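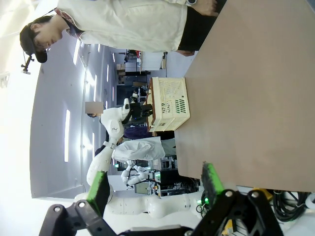 The view from the wrist at the Stusurholm laboratory, with a ventilated crate on the table beyond the gripper.

The arm moves to within a hand's width of the table, stops, and for a moment does nothing. On a monitor, a line of text reports that the planner has rejected its own first answer and is working on a second. The pause is deliberate. According to Vibeke Bergmann, who leads the planning software group at Stusurholm, it is the part of the system on which her colleagues have spent most of the past year.

"A robot that is unsure should be allowed to be slow," she says. "We had to write that down as a rule before the software would respect it."

The software is called Favano. It sits between the cameras, which report what is on the table, and the motor controllers, which need a new instruction 1000 times a second. Its task is to turn a request such as "move the crate to the other side" into a path that both arms can follow without touching each other, the table or a person standing beside it.

Crates were chosen as a test object in March, and they have proved awkward. The slots in the sides let a camera see through to whatever lies behind, so that a depth reading taken at the wall of a crate may belong to the table or to the floor. Early versions of Favano treated each slot as free space and planned to put a finger through it. The present version keeps a record of doubtful readings and will not plan through a gap until it has looked at it from a second angle.

A camera at the wrist makes this possible. Fixed cameras overhead give a steady picture, but they lose sight of an object once the arm passes above it. The wrist view is close and well placed, although it turns with every joint and rarely shows the room the right way up. Grímur Lauritsen, who maintains the perception code, prefers to leave the picture as it arrives and to correct the geometry afterwards, using the joint angles. The green pads on the fingers help him: their position is known, and any drift in the calibration shows up there first.

The laboratory's test set now holds 1834 recorded attempts, sorted into 26 types of failure. Every change to the planner is run against the full set overnight before it is allowed on to an arm. The replay tool was written with Ingvarsson, a small engineering firm, and the recordings are kept in a format called Zunex, which stores the camera picture, the joint angles and the planner's reasons side by side.

Lauritsen regards the last of these as the most useful. When an arm stops short, a member of staff can read which paths were considered and why each was refused. In 16 of the recorded cases, the refusal was correct and the operator's request was at fault.

The next version of Favano will plan for both arms at once. At present one arm waits while the other moves, and Bergmann expects the change to occupy her group well into next year.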